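Trokex Hilfe-Forum > Haushalt > Wäsche und Kleidung

T-Shirts auf dem Tisch falten: wie bekomme ich alle gleich groß, und was mache ich mit dem Aufdruck?

Vellach_112

Guten Abend an alle,

ich lese hier schon lange mit und schreibe jetzt zum ersten Mal. Deutsch ist nicht meine Muttersprache, ich bitte um Nachsicht, wenn ein Wort nicht ganz richtig ist.

Mein Problem ist folgendes. Wir sind umgezogen und haben jetzt eine Kommode mit flachen Schubladen. Früher habe ich alle Oberteile aufgehängt, dafür ist kein Platz mehr. Also muss ich falten, und das habe ich nie ordentlich gelernt. Ich mache es auf dem Esstisch, weil das Bett zu weich ist und der Stoff dort immer wegrutscht. Den Tisch wische ich vorher ab und lasse ihn trocknen.

Meistens lege ich mehrere Sachen gleichzeitig auf den Tisch, Shirts und kurze Hosen zusammen, und dann liegt schnell eines über dem anderen. Wenn ich das obere wegziehe, bekommt das untere neue Falten, und ich muss es wieder glatt streichen.
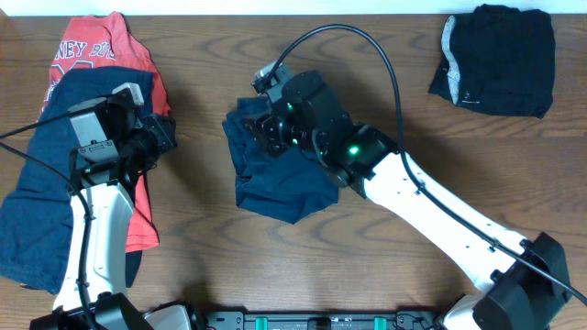

Am schlimmsten ist es mit den Shirts mit Schrift auf der Brust. Ich falte sie zuerst der Länge nach in der Mitte, dann die Ärmel nach innen, dann von unten nach oben. Die Schrift bekommt dadurch jedes Mal einen Knick genau in der Mitte, und bei einem älteren roten Shirt habe ich Angst, dass die weißen Buchstaben mit der Zeit brechen. Außerdem werden die Pakete nicht gleich groß. Die kleinen Shirts sind schmal und dick, die großen sind breit und fallen auseinander, sobald ich die Schublade aufmache.

Meine Fragen wären also: In welcher Reihenfolge faltet man richtig? Soll der Aufdruck nach innen oder nach außen? Und lohnt sich ein Faltbrett? Ich habe eines von Climen gesehen, aber ich bin nicht sicher, ob ich so etwas brauche oder ob es nach einem Monat nur im Schrank steht.

Ich danke Ihnen im Voraus für jeden Rat.

nadelkissen_2

Hallo und willkommen!

Du faltest an der falschen Stelle. Der erste Knick darf nicht durch die Mitte gehen, wenn vorne etwas gedruckt ist. Mach es so:

Das Shirt mit der Vorderseite nach unten auf den Tisch legen, Kragen von dir weg. Mit beiden Händen von der Mitte nach außen streichen, auch die Ärmel. Dann die rechte Seite zur Rückenmitte klappen, und zwar von der Mitte der Schulter gerade nach unten. Den Ärmel zurücklegen, damit er nicht über die Kante hinaussteht. Mit der linken Seite genauso. Jetzt hast du einen langen Streifen, und den klappst du vom Saum her hoch, einmal bis kurz unter den Kragen und danach noch einmal. Bei hohen Schubladen kannst du ihn auch dritteln, dann steht er von selbst.

Die Brust bleibt so außen, und senkrecht durch die Schrift geht kein Knick mehr. Ein sehr breiter Aufdruck läuft trotzdem um die Seitenkante herum. Da musst du die Seiten weniger weit einschlagen und mit einem breiteren Paket leben, ich habe dafür eine eigene Reihe in der Schublade. Auch der Querknick kann bei einem großen Motiv in den Druck fallen, den legst du dann ein Stück tiefer.

Zur Größe: Nimm ein Stück Karton als Schablone. Ich habe den Deckel von einem Schuhkarton genommen, den Rand abgeschnitten und die Ecken mit Klebeband verstärkt. Er wird mittig unter dem Kragen auf den Rücken gelegt, die Seiten kommen darüber, dann zieht man ihn nach unten heraus. Damit werden die kleinen und die großen Shirts gleich breit. Nur die Dicke bleibt verschieden, das kann man nicht ändern.

Und bitte erst sortieren und dann falten! Ich lege den Haufen auf einen Stuhl neben den Tisch und nehme mir immer nur ein Teil. Kurze Hosen kommen ganz zum Schluss: ein Bein auf das andere, die Spitze im Schritt nach innen legen, einmal quer falten, fertig.

Blackwood

faltbrett braucht kein mensch. ich rolle alles seit jahren, geht schneller und knittert nicht

Vellach_112

Vielen Dank für die Antworten. Das Rollen habe ich auch versucht, aber in der flachen Schublade rollen die Shirts auseinander, vielleicht mache ich es nicht fest genug. Die Methode mit dem Karton gefällt mir besser. Eine kleine Frage habe ich noch: Was macht man mit langen Ärmeln?

nadelkissen_2

Schräg nach unten klappen, sobald die Seite eingeschlagen ist, so dass der Ärmel parallel zur Kante auf dem Rücken liegt. Wenn er länger ist als das Shirt, das Bündchen am Saum umschlagen. Nicht beide Ärmel quer übereinander legen, das gibt in der Mitte einen dicken Wulst.

keller_300

Noch eine Ergänzung zum Aufdruck, die Frage ist ja nur halb beantwortet. Brüchig wird so ein Druck nach meiner Erfahrung eher durch heißes Trocknen und Bügeln als durch das Liegen in der Schublade. Ich wasche solche Shirts auf links bei niedriger Temperatur und hänge sie am Saum auf. Gebügelt wird auch nur auf links. Wenn die Buchstaben schon ein wenig kleben, lege ich ein Blatt Backpapier dazwischen, bevor ich das Shirt falte.

Das Brett von Climen kenne ich nicht. Ich hatte früher eines aus Kunststoff von einer anderen Firma. Für Kindergrößen war es zu breit, deshalb habe ich es weitergegeben. Mit dem Karton würde ich anfangen. Stell die Pakete in der Schublade hintereinander, falls die Höhe reicht, sonst in flachen Stapeln. Bei mir sind 8 Shirts pro Stapel die Grenze, darüber kippt er beim Aufziehen.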